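Robot testing technician, gripper comparison (fixed term)
Rorness Automation Testing, Pastlow

Position type: Full-time, 10-month contract, starting in June
Reports to: Khanyisile Pillay, test program lead
Location: Pastlow workshop, with up to one day a week from home once trained
Applications: See the end of this page

About us

Rorness tests robot grippers, arms and controllers for companies that are about to buy them. Our customers are mostly small manufacturers, food packers and repair shops. They come to us with a part they need picked up and a short list of equipment, and we tell them which of it does the job. We don't sell equipment and we don't take commissions from those who do.

The company has nine permanent staff. Four work on the test benches, two on simulation, and the rest look after customers, reports and the building. We share a yard with a joinery and there is free parking behind it.

About the role

We are looking for a technician to work on the Mofokeng comparison, our largest piece of work this year. It compares two-finger grippers on the same model of arm, doing the same set of pick-and-place tasks, first in simulation and then on the bench. The customer wants to know how far the simulated results can be trusted before they spend money on hardware, so both halves of the work matter equally.

There are 165 test cases in the plan. Each one sets out an object, a starting position, a target position, a gripper opening and a speed. Every case is run many times with small changes to the starting position, and the results are logged whether the pick succeeds or fails. You would be responsible for a share of these from setup through to the checked results.

The simulation side was built by Thảo Văn, who will train you on it. You don't need to know our software before you start. You do need to be comfortable changing values in a text file, running a script from a command line and noticing when a result looks wrong.

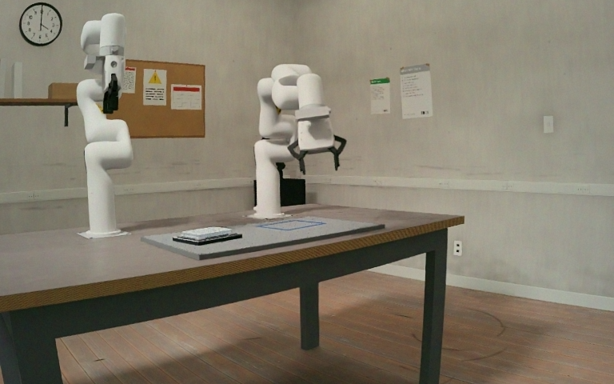
Most of your first month will be spent in simulation. You will learn how a test case is written, how to replay a failed pick and how to record what went wrong in terms the rest of us can use. We have a list of failure types (missed, slipped, tipped, collided, timed out, dropped early) and we expect people to stick to it, with a written note where none of them fits.

After that you will split your time between the simulated cases and the physical bench. On the bench you will mount and remove grippers, check alignment, set force limits, place objects by hand and supervise runs. A single run of the full plan on one gripper takes several working days, and a good part of that is resetting objects. It is repetitive and you should know that before applying.

What you will do

Set up test cases in simulation and on the bench from the written plan
Swap grippers and wrist adapters, and record the settings each time
Run the controller checks at the start of each session
Adjust camera position and lighting on the bench and log any change
Review failed picks and sort them by failure type
Compare simulated and physical results for the same case and flag those that disagree
Keep the object store in order and replace worn or damaged test objects
Help write the methods section of the customer report
Report any near miss or unexpected arm movement straight away, using the form by the bench door

You will not be asked to design grippers or to write control software, although you are welcome to sit in on that work. If you find a fault in the controller settings, you report it to Chantelle Zwane, who maintains them, and she makes the change. We keep it that way so that no settings change halfway through a comparison.

What we need from you

A trade certificate, college diploma or two years' paid work in a related area, such as mechatronics, electrical work, machine setup, lab testing or maintenance
Good record keeping. We will ask to see a sample of something you have written up, with private details removed
Basic skill with spreadsheets and a willingness to learn a little scripting
Safe working habits around moving equipment
Clear written English. Much of what you write will be read by people who were not in the room

It would help if you also have

Experience with any make of robot arm, including in a school or club
Some experience with simulation or 3D software
Experience calibrating cameras or measuring equipment
A forklift ticket, although you would use it only now and then

If you meet most of the first list and none of the second, please still apply. Two of our current bench staff came from outside robotics, one from a print shop and one from a dental lab.

Physical requirements

The bench work involves standing for up to two hours at a time and lifting grippers and fixtures of up to 10 kilograms. The bench height can be changed. The simulation work is done at a desk. The workshop is on the ground floor with step-free access from the car park, and there is an accessible washroom on the same level. If you would need something changed in order to do the job, tell us at whatever stage suits you. It will not count against you.

Hours and pay

The standard week is 37.5 hours. Core hours are 10:00 a.m. to 3:00 p.m., and you can arrange the rest with your lead. Long runs sometimes finish after hours – when that happens, two people stay and both take the time back within the same month. We don't run the arms with one person in the building.

Pay follows our technician scale, and the full scale is sent to everyone invited to interview. Where you start on it depends on experience. You will also receive:

Four weeks' paid leave, adjusted for the length of the contract
Paid sick days from your first day
A one-time allowance of $464 for safety boots, prescription safety glasses and work clothing
Up to $1000 toward a course related to the work, to be agreed with your lead

The contract ends when the Mofokeng report has been delivered. There may be further work after that, but we can't promise it and would sooner say so now. If a permanent bench position opens during the contract, you will be told about it before it is advertised.

Training and supervision

You will spend your first three days on site safety, the emergency stop procedure and the rules for entering the bench area. You will not work next to a powered arm until Dumisani Engelbrecht has signed you off. This applies to everyone, whatever their background.

For the first six weeks you will have a short meeting with your lead at the start of each week. You will also be paired with an experienced technician on the bench. Once you are working on your own cases, a second person will check one in every five of your results, and you will do the same for theirs.

We also use a separate controller, Sudden, in a small side study on how quickly an arm stops after contact. You may be asked to help with this for a few days toward the end of the contract. Training will be given if so.

How to apply

Send us the following in one email, as attachments or plain text:

Your résumé, no longer than two pages
A cover letter of up to one page, telling us which parts of the job you have done before and which would be new
Your writing sample, which can be a test record, maintenance log, lab report or something similar
The names of two people who can speak about your work. We won't contact them before an interview

Please put "Testing technician" in the subject line and address it to Laimutė Jõgi, office manager, at the address on our contact page. You will get a reply to confirm that it has arrived. We don't use automated screening – each application is read by two people.

Applications stay open until the position is filled, and we begin reading them as they come in. We hope to have someone in place for the start of June but can wait a few weeks for the right person if you have notice to give.

The interview

Interviews take place at the Pastlow workshop and last up to two hours, including a tour. The first part is a conversation with Khanyisile Pillay and one of the bench staff. The second is a practical exercise. You will be given a short test case and the recorded results from several runs, and asked to sort the failures and write half a page on what you would check next. There is no trick in it and you can ask questions as you go.

We pay travel costs within the province for anyone invited to interview. If you live farther away, the first part can be done by video call.

You must be legally entitled to work in Canada for the length of the contract. We are not able to sponsor a work permit for this position.

Questions about the work itself can go to Khanyisile Pillay, and questions about pay, leave or access to Laimutė Jõgi. Both can be reached through the main office line between 9:00 a.m. and 4:30 p.m.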